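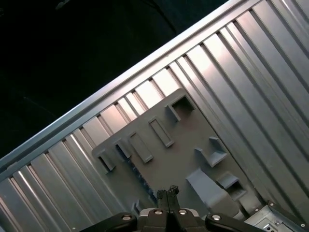 Ingegerd Brekke wrote in to tell me that a restaurant with 12 things on its menu is a restaurant that doesn't like its customers. She was responding to my piece on Skavon, the new place on Farnard Street, and she went on for a good four paragraphs. Where was the soup? Why only one fish? What is her brother-in-law, who eats neither pork nor mushrooms, supposed to do with himself on a Friday night?

I've read her letter several times now and I like it more each time, but I think she's wrong, and I'd love to talk her into going back.

I grew up on big menus. The diner my parents took us to had a laminated book with 138 items in it (I know because it said so on the cover, in red), and I adored that book. Waffles on one page, veal on the next, a whole spread of sandwiches named after bowlers. I always got the grilled cheese. So did my sister. My father read every page and got the meatloaf. The book was terrific reading, and the meatloaf was gray.

Now go sit at Skavon. Five starters, five mains, two desserts, all on a half sheet of paper that will be different in a couple of weeks. When I was there in January the roast chicken came with cabbage that had been cooked down in the drippings until it was nearly black at the edges and sweet all the way through, and I would cross town in sleet for that cabbage! I went back in March and it was gone. In its place were leeks, with a mustardy sauce I ended up wiping off the plate with my finger, and I'm not sorry.

You can't cook like that 138 ways at once. A kitchen with six burners and three people in it has to pick its fights. Every extra dish is another tub in the walk-in, another sauce being held warm since four o'clock, another thing the new guy has made only twice. Skavon's cooks make that chicken all night long, and by eight they are really, really good at it.

Ingegerd's strongest point is about the brother-in-law. A short menu does leave people out, and some owners are far too pleased with themselves about it. I have no patience for the "no substitutions" line printed in tiny type. Blomqvist, over by the ferry landing, has only eight dishes, and they'll happily swap things around if you ask. My neighbor can't have dairy, and they made her potatoes with olive oil and garlic that the rest of us kept stealing. Skavon should learn to do that. One more meatless main wouldn't hurt either.

And I'll admit there are nights for the big book. Nidier, out on the county road, still seats 300 and still serves pancakes next to lasagna, and after a ball game with nine hungry kids there's no place I'd rather be. Get the pie. I've never had a bad slice there, and I've tried most of them.

But for a dinner you'll be talking about on the drive home, give me the half sheet. Go early in the week, when they have time to chat, and ask what just came in. Ingegerd, the soup started last Thursday. It's split pea, and the first bowl is on me.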